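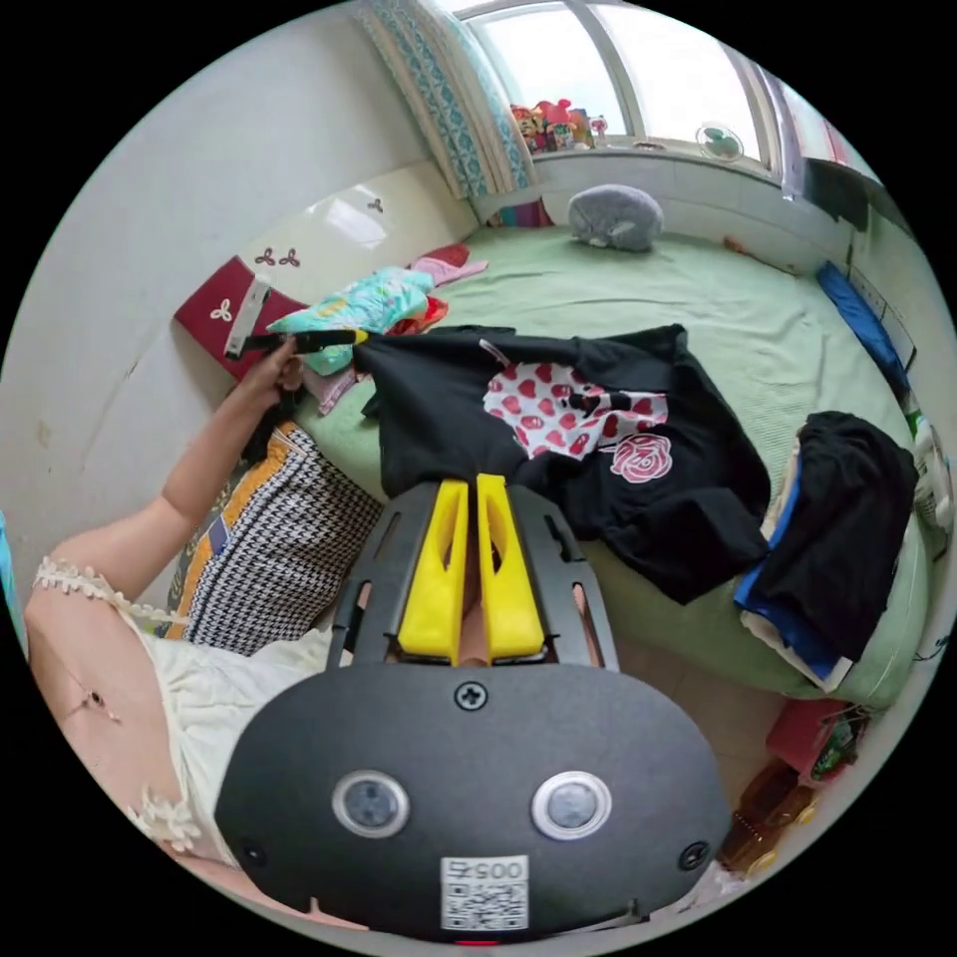 Zordale Portable Charcoal Grill: Design, Build and Test

Final project report, Product Design, Year 2

October 2, 2020

1. Why a grill?

Our group wanted to make something we would really use, and all of us like cooking outdoors. Most small charcoal grills we looked at had the same weakness: the middle burns the food while the edges hardly brown it. We set ourselves the job of building a folding grill that cooks evenly across the whole grate and still fits in the boot of a small car. We called it the Zordale, after the campsite where we had the idea.

The brief we wrote in April asked for a cooking surface 400 mm wide, legs that fold flat, and a finished weight of no more than 6 kg. We also wanted to spend under £50 on materials, and that turned out to be the hardest target of the lot!

2. The body

The fire bowl is mild steel sheet, cut and folded in the college workshop. We first drew it as a half cylinder, but rolling the sheet neatly was beyond us (we tried twice, and the second attempt is now a plant trough). The version we built has flat sides that slope inwards, with a flat base. It was much easier to fold and it holds the coals in a wide, shallow bed.

Each side has a row of air holes with a sliding cover over it. The covers were a late addition and we are really pleased with them. With both open the coals get going fast, and with both nearly shut the fire settles down and stays steady for a long cook.

The grate came from Vavis, a catering salvage yard, and is stainless steel. We cut it down to fit and filed the ends smooth. It rests on four small brackets, which we spot-welded at two heights so the cook can raise the food if the fire is too fierce.

3. Legs and handle

The legs are square tube and lock with a simple pin. Our first hinge was too loose and the whole grill swayed when we turned a burger. Adding a washer on each side fixed most of that. There is still a slight wobble on grass.

The handle is a length of ash from an old spade. We mounted it on stand-offs to keep it away from the hot metal.

4. Testing

We cooked on it at Mokgethi Field, behind the sports hall. Our evenness test used slices of white bread, laid edge to edge over the grate and toasted on one side. You can read the result straight off the toast, and it is by far the most fun we have had with a test method. On the lower brackets the middle slices were clearly darker. On the upper brackets the whole batch was close to the same brown, apart from the two back corners.

After that we moved on to sausages, chicken thighs and sweetcorn. The chicken took longer than we had planned for, and we checked each piece with a probe thermometer before eating.

The paint was our one real failure. We used Plestinness stove paint on the outside and it blistered near the base on the first outing, most likely our fault for not degreasing the steel properly. We have sanded it back and will try again.

5. Against the brief

The cooking surface came out at 380 mm wide, a little under target, as the salvaged grate had a bent end we had to lose. The legs fold flat. Weight and cost were both inside the limit, though the cost leaves out the wood and the charcoal.

6. What we would change

A deeper ash tray, first of all. Ours fills up halfway through a long cook and has to be emptied while hot. We would also like a lid, and there are already three sketches for one in the back of the logbook.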